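Home | Kits | Clubs | Spares | Basket

Forneck Wrist Marker Set — Club Edition

We made this set with school robotics clubs in mind, after a long and very happy spring with the Gremwood club, who wanted to teach their small arm, Wan, to tidy up a desk (and rub out pencil, which is harder than it sounds!). You get two black wristbands and the clip-on marker pieces, printed on every face.

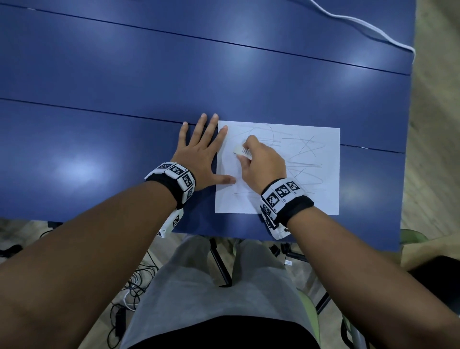

Start with everyday jobs and keep each go short — roughly 20 seconds suits most pupils. The bands adjust easily and wipe clean. Order code 158, ages 11 and up.

Filed under: Clubs & Competitions

Comments

Seul-gi Seo: Ours came in May and the club loves them. Are spare clips sold separately?

Ga-eun Koo: Yes, in packs of 10, under Spares.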